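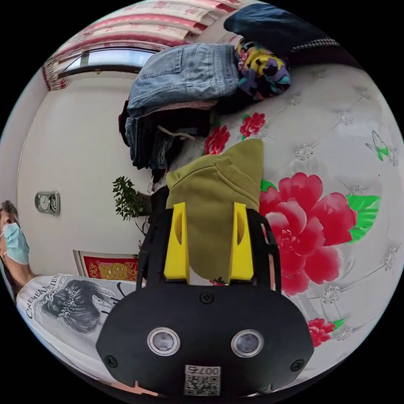

Fan Meet and Greet Safety Checklist, Skatemcombe Theatre
Inspected May 14, 2019, ahead of the Ocampo album signing

Entry and queue
Barriers linked and feet flat: Yes. One clip was bent at the Dornitley Street end and has been replaced.
Queue lane clear of the fire exit: No. The merch table stuck out into the lane. Moved back and rechecked, now OK.
Wristbands on hand: Yes, 300. Colour matches the sheet at the door.
Bag check table and bins in place: Yes.

Foyer
Posted capacity sign visible: Yes, 173. Fans over that number wait outside under the awning.
Exit signs lit: 3 of 3.
Cables taped down: Partly. The run to the photo backdrop needs fresh tape before doors.
Backdrop weighted: Yes, sandbags on both legs.

Signing area
Clear path from the green room: Yes. Keep the side door locked from the foyer side.
Flash photography notice up: No. Pondatside Events to print and post two copies.
Gifts box labelled: Yes. No food, candles or glass to be accepted.

First aid
Kit sealed and in date: Saline expires in August. Fine for this event, reorder after.
Water for the lineup: Up to 300 cups. Jugs to be filled at the bar sink.

Result: Pass once the tape and notices are done. Recheck both one hour before doors.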